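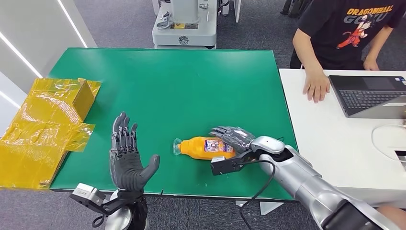

Orange bottle on its side on the green mat, cardboard box over at the left.

How to Set Up a Green-Top Sorting Table in a Busy Shared Room

I love a green table. I had been sorting odds and ends on bare tabletops for years before Tomoyo Ogura talked me into trying a big plain mat at the Morsy workshop, and I was sold by lunchtime! Small things show up. Clear plastic shows up a lot better than it did on our old speckled counter. And when you've got a table full of one bright color, everybody in the room can tell where the sorting happens.

You can do the whole setup in an afternoon. We did ours in November, with the heat barely working, and still finished before 3.

What you need

A sturdy table that doesn't wobble
One large mat in a single color, matte if you can get it
A roll of double-sided tape
A damp cloth and a dry cloth
Two or three cardboard boxes
A shelf within a few steps of the table

Step 1. Pick the color and the finish

Go for a color that hardly ever turns up in the stuff you sort. Our bins are full of orange, red, blue and white packaging, so green was easy. Try to get a matte surface. Even a smooth matte mat can pick up a little sheen under bright lights, so lay it down and walk all the way around before you tape anything. If the shine bugs you from where you usually stand, turn the table a bit and look again.

Step 2. Lay the mat flat

Wipe the table first and let it dry. Unroll the mat from one short end and smooth it with the side of your hand as you go. If it came tightly rolled (ours did, and it fought back), leave books on the corners overnight. Tape the front edge last. I like it parallel with the edge of the table -- it makes everything after this feel tidier.

Step 3. Keep the middle clear

Boxes live at the ends, with the middle saved for whatever you're working on. It's fine if a box hangs past the side of the mat as long as it sits steady. If one comes in a plastic wrapping, you can leave the wrapping on until you want what's inside.

Step 4. Handle bottles one at a time

Bottles roll, and they love to roll right when you turn around! Check that the cap is tight, lay the bottle on its side in the open middle, and turn it until you can read the label. Keep one hand on it. Write down what you need, then move it to its box before you reach for the next one. Tomoyo got through 682 pieces this way when we cleared out the Gulthorpe storeroom, and she was still cheerful at the end.

Step 5. Set up the shelving
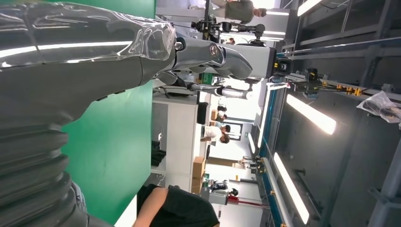

White shelving through the middle of the room, with a brown cardboard box tucked against it.

A long, narrow cabinet can go right down the middle of a room and still leave plenty of space to work on either side. Dark, bulky things go on the lower shelves. Save the top for stuff you'll want again the same day, and don't let it pile up. A box waiting to be unpacked can go snug against the cabinet, out of the walkway.

We have 900 square feet with lots of people moving through, so I also walk the route from table to shelf with my arms full before I call the layout done. If I have to turn sideways, something moves.

Step 6. Clean up at the end of the day

Damp cloth first, dry cloth second, working toward yourself. Skip the strong sprays until you've tested a corner. Sticky spots come up with warm water and a bit of dish soap -- give it 2 minutes and wipe again.

If the mat starts to curl at a corner, lift it, clean off the old tape and put down a fresh strip. Mine needs that every couple of months, always the same corner.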